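Trirncombe Robot Club: your questions

Do I need to know anything before I come along?

Not a thing! Half of us had never held a soldering iron when we joined, and Marianna Ziółkowski, who runs the Saturday sessions, is very patient (she has had to be, with me). Bring a drink and something to write on.

What are you working on this term?

Tidying a workbench with two arms, which sounds easy until you try it. Leads are the hard part, as they flop and tangle and never lie the same way twice, so we practise with lots of them.

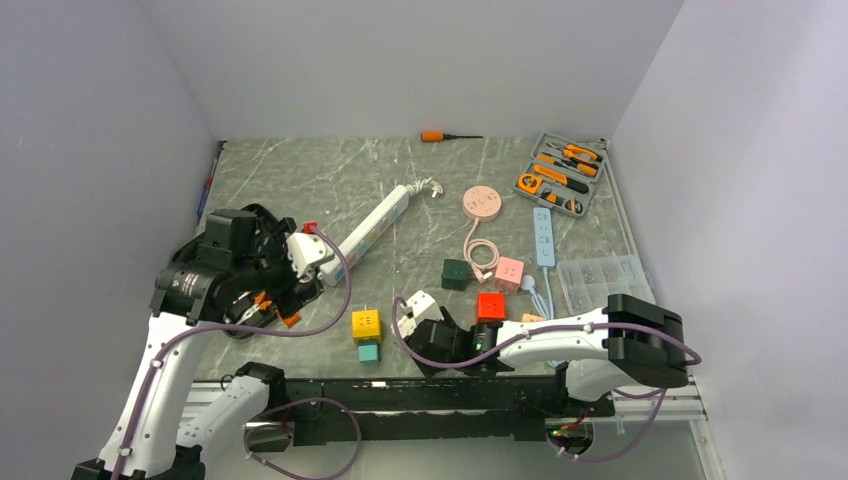

Both arms over the bench, with the power strips, cube sockets and tool case set out.

Will I get a turn at driving the arms?

Yes, everybody does. Turns are 40 minutes, in pairs, and Hubert keeps the list by the door, so do put your name down when you arrive.

When is the open day?

6th April, and families are very welcome. We have room for 80 people, so please let Zuzanna know if you are bringing a crowd!

What does it cost?

Your first session is free, and after that it's £4 a time. Do have a quiet word with Marianna if that's a worry.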